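Site visit: Prullau administrative district, 30/08/2024

The visit to Prullau covered the new ministry quarter, the conference center and the two resettlement areas on the northern ring road. Access was arranged through the Zullmont urban policy group. The municipal planning office provided a briefing, a site map and a bus.

According to the office, the program covers 361 hectares and is in its second phase. Phase one delivered the ceremonial avenue, 16 public buildings and a hotel reserved for foreign delegations. Phase two is housing, which was due to start last November. At the time of the visit, foundations had been poured on one of the two sites.
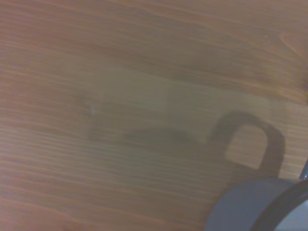 The planning office presents the district as proof of state capacity, and the briefing was organized accordingly. Budget lines for paving and street lighting were itemized; those for compensation were given as a single total. Questions were taken in the meeting room, at a wooden table with a smooth finish and a long, fine grain. The office confirmed that 96 households had been moved from the avenue corridor and that appeals remain open. It could not say how many had been filed.

The Deken settlement is a 40-minute drive from the center. Residents there described a different sequence: notice first, valuation second, payment in installments. Several held letters with a stamp but no amount. Water comes from a shared standpipe, and the bus line marked on the site map does not run yet.

The conference center, built by Gatchalian, seats 300 in the main hall. It has hosted two regional summits. Local associations can apply to rent it, but the fee schedule has not been published — the office expects to release it after the next council session.

Copies of the site map and the phase two schedule are held by the Zullmont group and can be requested in writing.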